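Fabric care notes: reading the codes on upholstered seating
08/07/2023 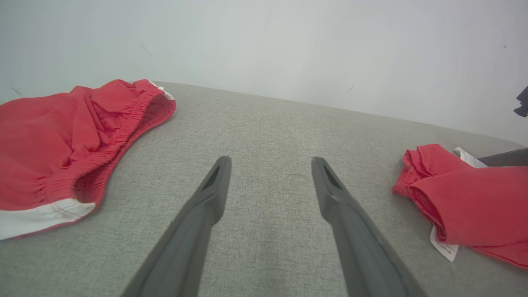 Grey woven fabric with a heathered look, against a white wall.

The June issue covered leather and coated vinyl. Several readers wrote back asking for the same treatment of woven upholstery, particularly the flat weaves now common on benches and ottomans.

Start with the cleaning code, normally found on the label under the seat or inside the cushion zip. W means water-based cleaners may be used. S means solvent only. WS permits either, and X means vacuuming and nothing else. The code applies to the cover fabric. It says nothing about the filling, the backing or the glue, and a W fabric over an untreated timber deck can still be ruined by soaking.

Rub count is the second figure worth finding. It records how many cycles of abrasion a sample took before it reached the end point of the test. Martindale and Wyzenbeek results come from different machines and cannot be converted from one to the other, so compare like with like. Neither test measures pilling, fading or seam slippage. Ask the supplier for those results separately.

Heathered yarns mix fibres of different shades before spinning. The colour variation hides lint and light soiling well, but it also hides the early stages of a body oil stain. Inspect front edges and arm tops under a lamp held low to the surface.

For routine care of a W or WS fabric, we suggest the following.

Vacuum weekly with a soft brush head, working in one direction along the weave.
Blot spills with a white cloth from the outer edge inward. Do not rub.
Test any cleaner on a hidden area and leave it for 26 hours before judging the colour.
Rotate loose cushions every 3 months.
Keep the piece 7 cm clear of the wall so air can move behind it.

Mercedes Chambi has finished her comparison of three stain treatments on the Taipe range, using offcuts from the Plungate workshop. Coffee and olive oil were applied to each piece. The Platinard spray gave the best result on coffee and the worst on oil, where it left a visible ring. The Zavow foam was even across both but stiffened the surface, and a second rinse did not fully correct it. Plain dish soap at low dilution placed second on each stain. The full table is available from the front desk on request.

Next issue: zips, piping and replacement foam densities.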